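# Arm picks up the gear but drops it beside the pin – planetary set, home build

**dvlcek**

Hello all. I am building a small cell in our shared workshop which should put together a planetary gear set. The arm must take a loose spur gear from the table and set it on the white carrier plate. The camera sits at the wrist and looks down between the fingers.

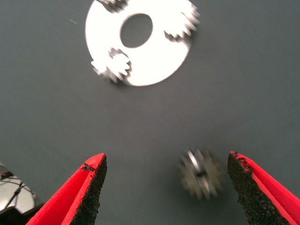

My problem is the last part of the way. The approach is fine and the grip is fine, but when the arm lowers the gear to the pin, it lands a little to one side. I have run the same program 122 times and wrote down each result. Nearly half needed my hand to finish. The error is not always in the same direction, so I cannot simply add an offset.

The joints are Baltel servos and the control software is Drorovura. What would you check first?

**rhalvorsen**

Blur. Your wrist camera smears the gear and the teeth, and you are asking the software to find a center from that. Stop the arm before the grab, wait, then take the frame. I'd bet your position comes from a picture taken while the wrist is still settling.

**fahad_b**

I don't agree with Rochelle. The camera only has to get him to the gear. Once the fingers close, the gear goes where the pads push it, and foamy black pads like those give way a little. If the gear starts closer to one finger, that finger touches first and drags it. I would change to thin hard rubber.

**rhalvorsen**

> Once the fingers close, the gear goes where the pads push it

Only if he closes on the table. And hard rubber on a small metal gear will slip. I had that on my Lodhi gripper and went back to foam in a week.

**dvlcek**

Thank you both. I do close on the table, and the gear is often nearer to one finger before closing. The edges of my pads are also a bit ragged near the tips, I cut them with an old knife.

About the wait: there is none now. The program goes straight from move to frame to close. I will try 2 seconds first, then less.

**tsosa**

Does the carrier move? A light plate on a smooth table can walk a tiny bit each time a gear touches it. Put two stops against it or tape it down before you touch anything else.

**dvlcek**

It is lying free. I thought it was heavy enough – maybe this was too hopeful.

**samina_m**

Please change one thing at a time, otherwise you will never know which it was. Order I would use:

1. Fix the carrier.
2. Add the wait before the frame.
3. Cut new pads, same foam.
4. Small circle move while lowering, so the gear finds the pin by itself.

22 runs for each step is enough to see a difference this big.

**fahad_b**

Number 4 hides the problem, it doesn't solve it. I would leave it out.

**samina_m**

It's how my Vernura arm has worked since March and I have no shame about it. Parts have play, people wiggle them too.

**dvlcek**

Carrier is now held with tape and two small blocks. First 22 runs: 15 good without my hand. The bad ones are now mostly to the left side, which they were not before. I will do the wait tomorrow evening, the workshop closes at nine.

**rhalvorsen**

Mostly one side is good news, you can chase that. Post the numbers with the wait, and keep the frames from the bad runs.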